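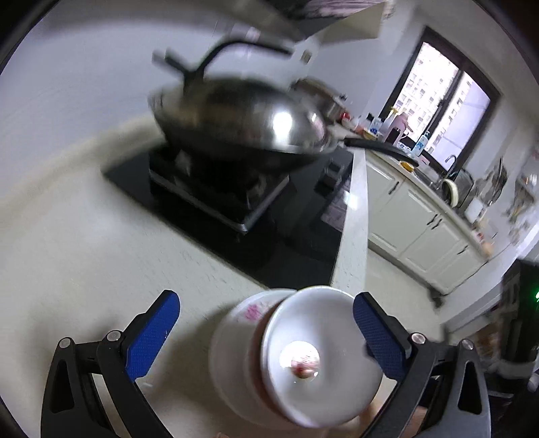
Jekden hand-held gripper in a kitchen: two white bowls between the blue pads, with the cooktop beyond.

Jekden Hand-Held Gripper: Build Notes and Data Card

Summary

Jekden is a two-jaw gripper tool carried in the hand and fitted with its own camera. It was designed and assembled at the Ivcombe shared workshop. This document covers the build, the recordings made with the tool in home kitchens, and the terms under which both are released. It applies to the second revision of the jaws. Files for the first revision remain in the archive folder and are no longer maintained.

Contents of the release

hardware/ contains the printable parts, the parts list, and the assembly drawings.
firmware/ contains the code for the trigger sensor board.
clips/ contains the recordings, sorted by kitchen and then by task.
labels/ contains one text file per clip.
tools/ contains the scripts for checking and trimming clips.

Hardware

Each jaw is carried on a linkage with silver pivot pins. The outer arms are black and have a long triangular cutout, which reduces weight at the end of the tool and leaves more of the work visible to the camera. A textured blue pad is fixed to the inner face of each jaw. Pads are treated as wear parts and should be replaced when the texture becomes smooth to the touch.

All printed parts fit on a standard home printer bed. The outer arms should be printed flat at 60 percent infill. Lower settings were tried at Ivcombe and the arms flexed under load. Pivot holes are undersized in the drawings and must be reamed by hand before the pins are pressed in. Builders should not drill them, as a drill bit tends to pull the hole off center and the jaws will then close unevenly.

The trigger sensor is a Herer board. Other boards may be used, but the mounting holes in the grip are drawn for this one. The cable must be routed through the channel on the left side of the grip. A cable routed on the outside will catch on drawer handles.

Calibration

Calibration is required after assembly and after any change of pads.

1. Close the jaws fully and record the sensor reading.
2. Open the jaws fully and record the sensor reading.
3. Enter both values in the settings file.
4. Run the check script and open and close the jaws several times.
5. Repeat from the first step if the script reports drift greater than 2 percent.

Recordings

The clips show everyday handling work at kitchen counters, sinks, and cooktops. The tasks include moving bowls and cups, placing lids, and putting away utensils. Most objects are household items that were already present in the kitchens. Glossy dishes were kept in the collection on purpose, and bright reflections on their inner surfaces are common.

The wide lens bends straight lines, and the corners of each picture are black. Clips are supplied without lens correction. A correction profile is included in the tools folder for users who require it. The view tilts with the operator's wrist, and users should not assume a level horizon.

The release contains 100 clips. Of these, 40 have labels that were checked by a second reader. The checked clips are marked in the index file.

Labels

Each label file gives the task name, the starting and ending points of each grasp, and a short note on the result. Partial grasps are labeled as such. Where a hand of the operator enters the view, the label file records it under "hand visible." Objects that the operator did not handle are not labeled.

Known limitations

Motion blur is present in many clips, especially near the start of a movement.
Daylight from windows can wash out nearby surfaces.
The kitchens are of similar size and layout, and results may not carry over to other rooms.
The pads do not hold wet glass reliably. Tasks with wet glassware were removed from the task list.
The tool does not measure grip force.

Privacy

All kitchens were recorded with the consent of the households. Sound was not recorded. Clips showing a face, a letter, or a screen with personal content were withdrawn before release. Requests for the removal of further material may be sent through the project page and will be handled before any other change to the data.

Maintenance

The hardware files are maintained by the Ivcombe workshop. The recordings and labels are hosted on the Caron server, where the current index file is also kept. The next planned update is set for March and will be limited to label corrections.

License

The hardware files and scripts may be used, changed, and shared with credit to the project. The recordings are released for research and teaching only. Commercial use of the recordings requires written permission.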